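Lists > Wonwood Wine > Archive
Threads Dates Authors Next
Search this list...

Sushil Yadav wrote:
> Does anyone still have the Lornik white from the Bai slope?
> I opened one of my 3 and found it rather closed.

Dear Sushil, and hello to everyone else reading along,

I do, two bottles, and I had the same trouble with the first one! Give it a couple of hours in a decanter, and please don't serve it too cold.

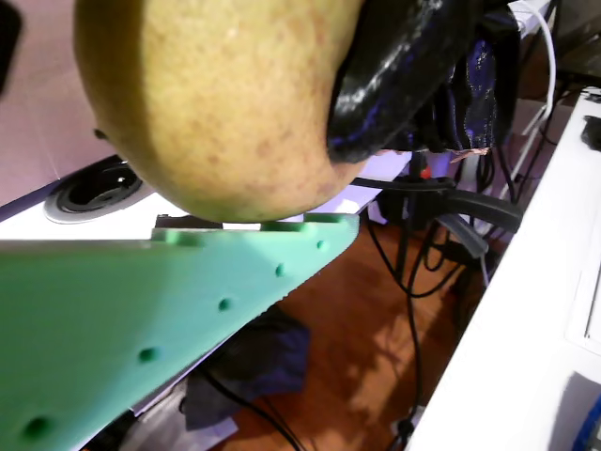

The Bai parcel is tiny, only 800 vines, and I've always thought it gave the softest wine on the estate. What I get once it opens up is pear, and I mean a pale yellow-green one with freckles all over the skin, then a little honey (my wife says hay). The Narkex shop had it at $100 in August, so I'd hang on to your other two for a while.

Warmly, and do write again when you've tried the next one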